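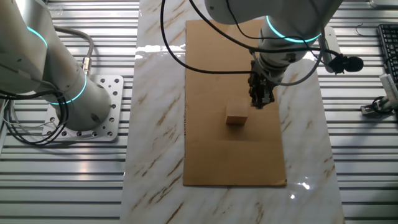
*One small block of pale wood on a sheet of corrugated cardboard, with a marble-patterned slab underneath.*

# The Plain Block Gets Its Due

Thierry Charpentier sands a wooden block the way other people pet a cat. He does it while he's talking, while he's on hold with the lumberyard, while the kettle boils. Six passes on a face, a turn, six more. By the time I had asked my second question he'd finished one and slid it across the bench to me, and I'm sorry to say I didn't give it back for most of the afternoon.

Charpentier runs Lalness, a two-room workshop in a former dairy, and what he makes is blocks. He doesn't make alphabet blocks or castle sets with turrets (he tried turrets once and still gets a bit gloomy about it). His blocks are bare, with no paint and no letters, and I've come home from my visit completely in love with them.

"You pick one up and you know right away if somebody cared," he said. "There are six faces. You can't hide on a thing with six faces."

## Start with the wood

The pale woods are his favorites: maple, birch, linden when he can get a good board. Maple is heavy for its size and takes a crisp edge. Birch has a little more warmth to it and is easier on his saw blades. Linden is so soft that you can dent it with a fingernail, and Charpentier keeps a shelf of dented linden blocks from his own childhood that he wouldn't sell me at any price. I asked twice.

Boards come in during January, when the shop is at its driest, and they sit stacked on thin strips until he likes the way they sound. He knocks on them! He had me knock on two, one ready and one that needed more time, and after a few tries I really could hear it. The ready one rang a little. The other one sounded like a door in a basement.

From there the work is quick. The boards are planed, ripped into long square sticks, and the sticks are cut into lengths against a stop that he checks every morning. Then comes the part that takes forever, the edges. A sharp corner hurts a small hand, and a corner that's rounded too far makes a block that rolls off its neighbors. His answer is a tiny bevel, done by hand, then a few strokes of fine paper to take the bite off it. I ran my thumb over the edge of the block he'd given me and couldn't find where the flat stopped.

## Then find it somewhere to stand

What surprised me on this trip was how much talk there was about what goes *under* a block.

Po-yen Fu teaches a building class for grown-ups and kids at Murnudska, a community studio across the river from the dairy, and she has strong opinions about surfaces. Carpet is hopeless. Bare tile is loud and chips the corners. Glossy tops, the stone kind and the stone-look kind, are lovely and flat, and a polished one will throw the window light right back up at you, but a block can skate on them, and the first nudge sends a whole row off in different directions.

So she puts down cardboard. A big flat piece of corrugated, the plainest brown kind, straight on top of whatever the room offers. It's got just enough tooth to hold a block where you set it. It quiets the clatter. You can draw on it, tape it, trace a footprint around the bottom layer and build the same tower again tomorrow. When it gets too creased it goes in the recycling bin and another one comes out.

"People want to buy a mat," Fu told me. "They're always asking me which mat. I tell them to wait for somebody to get a refrigerator."

I tried it at home on my own shiny kitchen counter and she's right, the difference is huge. A single block on a sheet of brown cardboard also looks wonderful, by the way. The two colors are such near relatives, one a bit lighter and one a bit duller, and against a pale veined countertop the pair of them warm up the whole room.

## A few words for cardboard

Cardboard has its own fans, and I was glad to meet one. Tsung-han Mok cuts the sheets for the Murnudska class out of shipping cartons, and he can tell you a lot from a torn edge. The wavy layer in the middle is called the fluting, and it runs in one direction. Sheets are stiff along the flutes and bend easily across them. Mok cuts his so the flutes run the long way, and he stores them flat under a plank, because a sheet that has been leaning against a wall for a season never quite forgives you.

Old fold lines don't bother him much. A faint one is fine to build across. A deep one he'll turn to face down, or he scores the back and presses it with a rolling pin. He let me have a go with the rolling pin, which was more fun than it had any right to be.

## What people do with one block

The class I sat in on had 17 people in it, and Fu began by handing each of them a single block. No pile, no basket in the middle, just the one.

I expected groans. What I got was a room that went quiet and busy. One kid stood his block on a corner and kept trying for the entire exercise. A woman in paint-covered overalls traced hers over and over until she had a page of squares turning in a slow curve. Tsz-kin Tam, who is nine and had come with his uncle, moved his to the exact center of his cardboard, looked at it from all four sides, and then moved it a little to the left.

"It's better there," he said. I looked, and it was.

After a while the second blocks came out, then the third, and the noise level rose to what you'd expect. The tallest tower of the day belonged to Tam and his uncle, Kwok-wai Chung, who laid each block with two fingers and held his breath every time. It came down during the cookies.

## If you'd like to try it

Charpentier sells his blocks loose as well as in sets, and he's happy for anyone to buy only one. But a decent scrap of maple or birch from a local woodworker will do beautifully, too. Ask for an offcut that's already square. Cut it down with a fine saw and a miter box, then sand the faces on a sheet of paper taped to something truly flat, moving the block and leaving the paper still. Go from 120 grit to 220. Ease the edges last, with a light hand. A dab of beeswax is nice if you like the smell.

Keep the first one even if it's crooked. Charpentier's first sits on the windowsill over his bench, a good bit wider at the bottom than at the top, and he uses it to prop the window open in warm weather.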